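Open Shelves: The Rutivley Workroom in June

Twice a year we let people wander through the workroom, and twice a year somebody asks why we don't have a proper gallery of the things in it. Fine. We have one now. Brigitta Schwaiger chose the running order and I wrote the lines underneath, so complaints about taste go to her and complaints about spelling come to me.

The building dates from 1820 and was put up for the storage of grain, a job it would still prefer. There are two rooms, one good and one with the radiator. Everything on this page lives in the good one. We rent it by the half day to anyone who needs a flat surface and a door that shuts, and what follows is a selection of what you will find when you get there.

The tables

We have five tables, no two the same height. The dark blue one is the favorite, and there has been quiet maneuvering over it since the day it came up the stairs. The top is smooth and matte, and it flatters whatever you set down on it. A gray cardboard box looks like it belongs in a museum. Crumbs, unfortunately, get the same treatment.

Ingeborg Kälin wanted the top sanded back and oiled. She was outvoted, and she brings it up every time she puts a cup down.

Blocks and boxes

Sorting is the main thing that happens on the blue table, and small solid things in bright colors are what people like to sort. Red does best. You can lose a brown block in this room for a whole season, but a red one shows up from the doorway.

The boxes are plainer: square, beige, open at the top. We tried boxes with lids for a while and ended up with a shelf of lids.
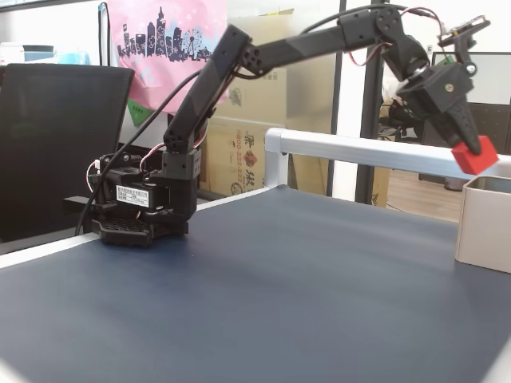

Red cube, beige box, blue table. Brigitta says it's the best color combination in the building. I say the competition is a radiator.

The chairs

Black mesh backs, bought secondhand as a job lot from an office clearance at Lehtinen. They are comfortable for an hour and a half, after which they begin to express opinions. The levers underneath do different things on different chairs, and finding out which is part of the rental. Please don't carry them into the other room. They come back with the wrong height and a limp.

The far side of the room

Past the blue table there's a white metal rail on a white post. It has been used for coats, for drying tea towels and, during one long winter, for an argument about whether it should be used for coats and tea towels. The coats won. Bring a hanger if you care about your shoulders.

Labels

The Kaltotard label maker prints in one size, small. The shelf labels are therefore correct, complete and best read from very close up. Ingeborg has offered to redo them by hand in capitals. Her capitals are lovely and take up most of a shelf.

Visiting

Half days run from 9 to 1 and from 2 to 6. The key is with the Comport print shop on the ground floor, who will want it back before they lock up. Leave the table clear, put the blocks back in a box (any box, we're past caring) and turn the radiator off if you can work out how.

Page last changed Tuesday, June 16, 2020.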